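Laborbuch Greifplanung, Projekt Prinari
April, Eintrag ab 9:40 Uhr

Szene Marmortheke, Seed 639. Planer auf dem Stand von gestern Abend, Regler unverändert. Ziel für heute: klären, warum der Planer in vollgestellten Szenen so oft »keine kollisionsfreie Bahn« meldet, obwohl von oben reichlich Platz wäre.

Erster Verdacht war die inverse Kinematik, der hat sich nicht bestätigt. Für den Apfel und die Kartoffel gibt es gültige Lösungen mit Anfahrt senkrecht von oben. Verworfen werden sie erst bei der Kollisionsprüfung, und zwar gegen Hüllkörper, die viel zu groß sind. Am schlimmsten ist die schwarze Stachelfigur rechts: konvexe Hülle über alle Spitzen, dadurch ist die halbe rechte Seite der Theke gesperrt. Das rote Klötzchen darunter ist so überhaupt nicht erreichbar.

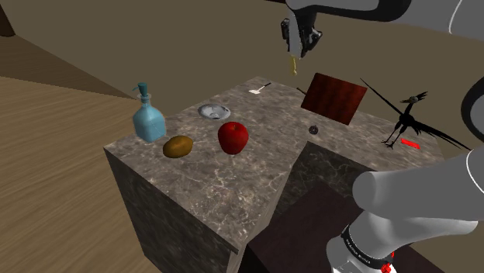 Anatole hält dagegen, die Hülle sei nur ein Teil des Problems. Der Sicherheitsabstand werde zweimal aufgeschlagen, einmal beim Laden der Szene und noch einmal im Prüfer selbst, das habe er beim Hladun-Zweig schon gesehen.

Nachgesehen, stimmt. Der Abstand steht in der Szenendatei und wird im Prüfer addiert statt übernommen. Zeile auskommentiert, Seed 639 noch einmal gerechnet: Apfel und Kartoffel gehen jetzt durch, das Klötzchen weiterhin nicht. Dafür braucht es die konvexe Zerlegung. Für die Stachelfigur mit 77 Teilkörpern erzeugt, Ladezeit ist noch erträglich.

11:15 Uhr. Wahrnehmung. Die Segmentierung läuft getrennt vom Planer, bekommt aber dieselben Bilder. Zwei Punkte:

Der Pfannenwender verschwindet je nach Blickwinkel fast ganz aus der Maske. Das weiße Blatt bleibt, der dünne Stiel reißt ab, der schwarze Griff wird als eigenes Objekt geführt. Der Planer legt den Greifpunkt dann auf das Blatt. Schwelle für kleine Komponenten heruntergesetzt, danach hängt der Stiel wieder dran, allerdings kommen auf der Äderung im Marmor kleine Fehltreffer dazu.

In Ansichten nah am Greifer verdeckt der Arm viel. Die eigenen Glieder werden über das Robotermodell ausgeblendet, die dünne schwarze Stange unten links aber nicht — ob sie im Modell fehlt oder nur falsch eingehängt ist, weiß ich noch nicht. Bis das klar ist, landet sie als Hindernis in der Karte. Das gelbe Objekt neben dem rotbraunen Holzblock wird trotz Verdeckung gefunden, die Pose springt jedoch von Bild zu Bild. 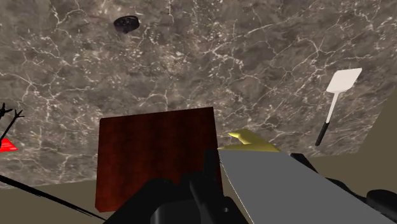 Offen

Doppelten Abstand sauber entfernen, nicht nur auskommentieren. Test dazu schreiben.

Zerlegung auch für die übrigen dünnen Objekte rechnen und neben der Szene ablegen.

Pose über mehrere Bilder filtern, bevor sie an den Planer geht. Natalie Haworth hat dafür etwas im Nosar-Repo, vor dem Übernehmen fragen.

Seed 821 läuft über Mittag mit denselben Einstellungen, Protokoll liegt im üblichen Ordner.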